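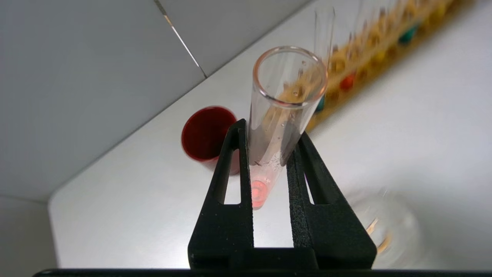
Candcombe Field height board, used on a household health survey

Quick one before I pack again. We had 2 of these boards out with the Lovgate team in May, measuring under-fives for the nutrition module. 867 kids on the final list. So it got a proper workout.

What you get: board in two sections, sliding footpiece, carry bag, a tape you won't use. Stands up for the older ones, lies flat for babies. Same idea as every other board. Main difference is weight, it's lighter than the old one we had and you feel that by the third hill.

Good stuff first. Joint between the sections is tight and stays tight. The old board had a wobble there that Sylvie used to fix with folded paper, and every supervisor who saw it had opinions. None of that now. Numbers are printed big, black on yellow, readable in a dim doorway at 6 in the evening. Footpiece slides smooth even with dust in the track. Wipes clean quick. Babies don't seem to hate it any more than usual.

Not so good. The lock on the footpiece. You press to hold the reading, then someone lets go of the child, and it creeps. Only a milimeter or so but the repeat measurement then doesn't match and you're doing a third. Bilal got round it by reading out loud before he lifted his hand, which is how we were trained anyway, so maybe fair enough. Still. A lock should lock.

Bag is poor. Strap stitching went on one of them after 4 days. Imad tied it up with cord and carried on. For this price I want a bag that lasts the fieldwork, and the zipper is already sticking too.

No level on the base either. Dirt floors, sloping yards, you need one. We taped on a cheap bubble level and it was fine.

Setup is fast, a minute tops once you've done it a few times. Instructions are a single folded sheet with drawings, no words, and the drawing for the lying-down position has the head at the wrong end as far as I can tell. Ignore it, use your own survey manual.

Accuracy: checked both against a steel rod every morning, never off. Noémie ran the standardization exercise at training with 10 children and the board wasn't the problem. We were, the first day. Better by the secound.

Would I order it again? Yes, with different bags. If your teams go mostly by car, weight doesn't matter so much and a heavier wooden one will probably outlive this. On foot, get this.

Haven't tried the adult extension. Lorne has one on order, ask him.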